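4.3 Draining and Storing Plates

This section applies to all shared kitchens fitted with the Tranari countertop dish rack. Residents should read it together with Section 4.2 (Washing by Hand) before first use of the kitchen.

Setting up the rack

1. Place the rack on a flat, level surface at least 10 inches from any burner or electrical outlet.
2. Check that the rack does not rock. If it does, move it to another spot. Do not wedge paper or cloth under the base.
3. Load the largest plates first, one to a slot.
4. Leave an open slot beside any thick or deep plate.

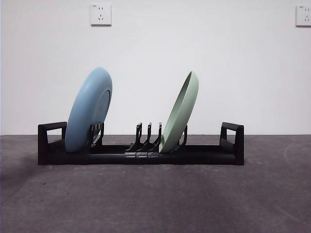
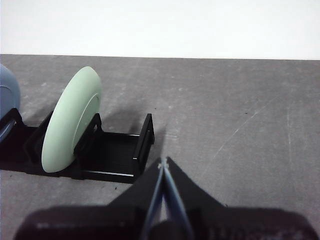
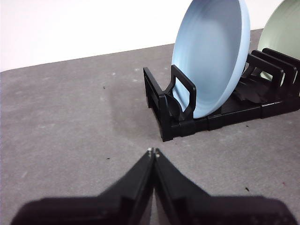 5. Allow plates to drain for 30 minutes, then dry any remaining water with a clean towel.
6. Return plates to the cupboard marked with your floor number. Racks must be cleared by 10 p.m.

CAUTION: Do not place knives, graters or other sharp items in the plate slots. Use the covered cutlery bin beside the sink.

CAUTION: Pans taken directly from the stove may damage the rack. Let them cool fully before washing.

Note: Cups and glasses are to be drained upside down on the Geto mat. The mat is rinsed and hung up after each use.

Weekly cleaning

7. Every Tuesday, remove all items and wash the rack in warm water with mild dish soap.
8. Use a soft brush between the slots. Scouring powder and bleach are not permitted.
9. Rinse, shake off the water and let the rack dry completely before reloading.

Cracked or chipped plates must be wrapped in newspaper and placed in the gray bin in Room 62. Requests for replacement plates or racks are made on the Kitchen Supplies form and handed to Daiane Honorato at the housing office. Replacements are issued while stock lasts; the next full order is placed in March.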